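Recording two-arm demonstrations on the Zesivness cell

Applies to the Kadier recorder, both arms homed, wrist cameras connected.

Step 1. Open a new session and set the episode length to 30 seconds. Use one task label per session. Mixed labels have to be split by hand later.

Step 2. Lay out the objects from the layout card. Change the layout every 16 episodes and save the card number in the session notes.

Step 3. Teleoperate at a steady pace. If a grasp slips, finish the recovery and keep the episode. Discard it only if an object leaves the table.
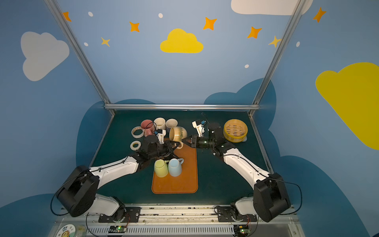

Step 4. Tag each episode by arm use: left, right or both. Tag by contact with the object; an arm that is only parked nearby doesn't count. For the mug task, "both" covers any stretch where the two grippers close in on one mug, as with the cream-coloured one held on its side over the orange tray. Mugs already upside down on the tray are tagged "placed".

Step 5. Export to Hanon format. Files over 2000 MB are split automatically. Send checksum errors to Declan Ngata before Tuesday's training run.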